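Last updated: January

4. Collecting bimanual bag-opening demonstrations

This section covers the fabric bag task used in the Tamihana grasp-hold study. Complete the arm calibration in Section 3 first.

4.1 Preparing the workspace

1. Clear the tabletop and wipe it down. Loose thread will be picked up by the rim detector.
2. Lay the bag on its back with the mouth tilted toward the left arm. Do not flatten the folds – the policy is trained on creased fabric.
3. Start Vodo and load the rim-hold profile. Set the closing force to 13 N.
4. Jog the left gripper until the fingertips straddle the piped edge, then close.
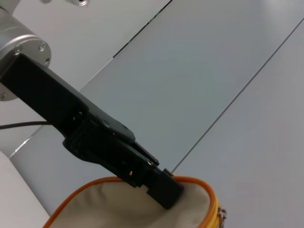

5. Hold for two seconds and read the slip value. If it rises above 0.4, open the fingers, back off and repeat step 4.

CAUTION: Do not drag the rim sideways to test the hold. The piping can tear away from the lining.

Note: The wrist view is the only one used for the slip estimate. The head view is recorded at the same rate but is used for planning the second arm.

4.2 Positioning the second arm

1. Keep the left gripper closed.
2. Bring the right gripper up beside the bag with its fingers open. Contact between the gripper body and the fabric is acceptable. Contact with the table is a fault.
3. Check that both cables have slack through the full range of the wrist.

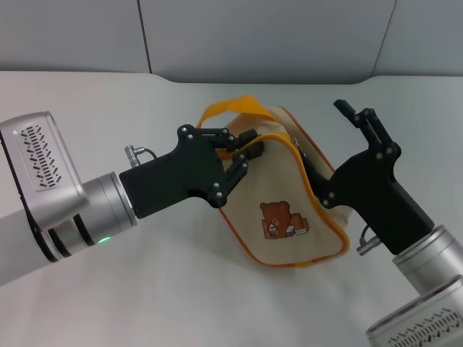 4. Press Record and run the opening motion at 40 per cent speed.
5. Label each trial as held, slipped or aborted before starting the next one. Unlabelled trials are dropped at export.

Note: In Reddy and Nambiar's pilot, holding the rim with one arm before moving the other raised the labelled success rate from 58 to 81 per cent over about 1,000 trials. The gain was smaller on stiff canvas – see Appendix B for the breakdown by fabric.

Send calibration faults to Halyna Marchuk with the Vodo log attached.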